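Household Hazards and the Home Visit
Notes for Session 4
Instructor: Philomena Moriarty

Welcome back, everyone. I promised I would write up what we talked through last time, and I have added a few things I ran out of minutes for (you know how I get once somebody asks about stairs). Please read these before you do your first practice visit with Karim Mansour, and bring them along if you like having paper in your hand. I always did.

Starting at the door

A home visit begins before you ring the bell. Look at the path, the steps, the light over the door, and think about somebody coming up all of that in November with a bag of groceries. Then ring, and wait longer than feels polite. People who move slowly will rush for a bell, and rushing for the bell is how one of my very first clients, years ago, ended up on her own hall floor.

Once you are in, accept the tea. I mean this quite seriously! You will learn more by watching a person fill a kettle in their own kitchen than you will from all 30 questions on the intake form. Notice which cupboard they reach for, whether they lean on the counter, and whether the cup they use every day lives on a shelf they can get to.

Kitchens

Most of what goes wrong in a kitchen is about reach and grip. A heavy pan on a high shelf is a reach problem. A jar that won't open is a grip problem, and it often gets solved with a knife, which makes it a different problem altogether. Ask, gently, "How do you manage the lids?" and then let there be a silence. The answer may take a while to come.

Small things matter as much as big ones here. Pill bottles, spice jars, the tiny screw cap on the vanilla: all of these want two hands working together, one to steady and one to turn. A person who has had a stroke, or whose thumbs are sore with arthritis, may have quietly given up on half of them.

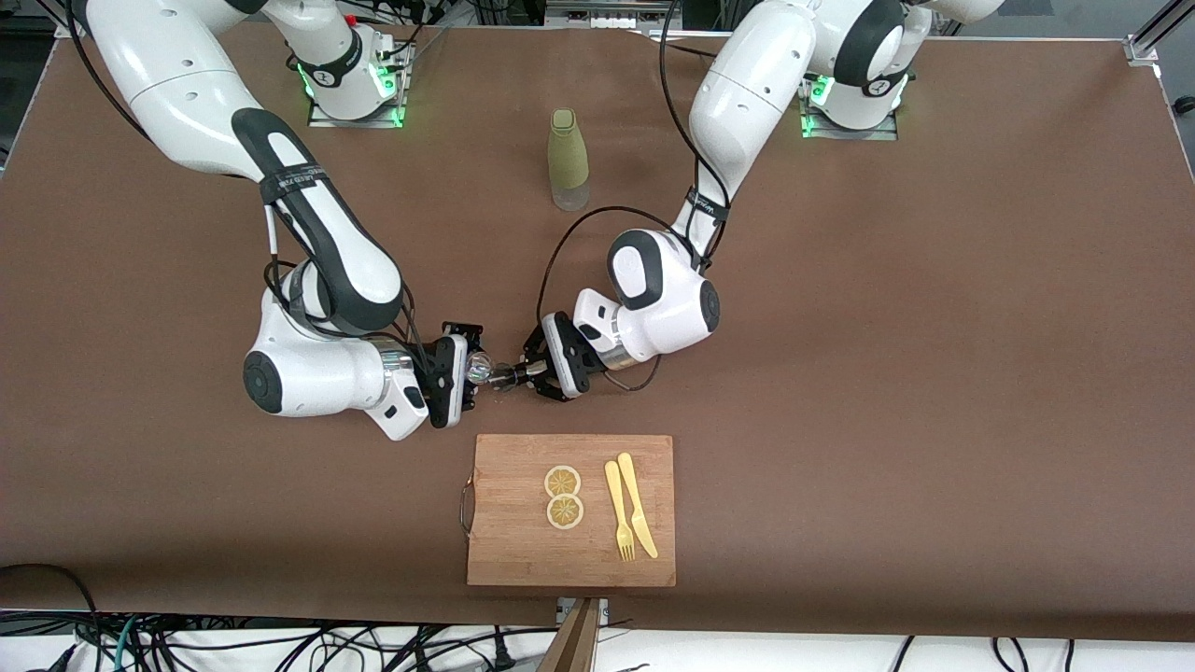
So when you write your recommendations, start with what the person would like to be able to do again. Niamh Mac an tSaoi visited a gentleman last September who didn't care one bit about grab bars but badly wanted to make his own marmalade. She found him a rubber mat and a wall-mounted opener, and by the second visit he was willing to hear about the grab bars too.

Stairs and floors

Loose rugs first, always. You will be told that the rug has been there for 55 years and has never hurt anyone. Don't argue with the rug. Ask if you might put some grip tape under it, and come back to the subject another day.

On the stairs, check that the rail runs past the last step. Many stop short, and the hand lets go just when the foot is least sure of itself. Check the switch at the top as well as the one at the bottom.

Before next week

Please write one page on a room you know well, your own or a relative's (with permission, please). Describe how someone uses it over a morning, then suggest two changes and say which you would raise first. Rónán Ó Briain will collect the pages at the start of class. If you need a different practice visit slot, talk to Caoimhe Coughlan before Friday, as she is the one with the calendar and I will only give you the wrong date.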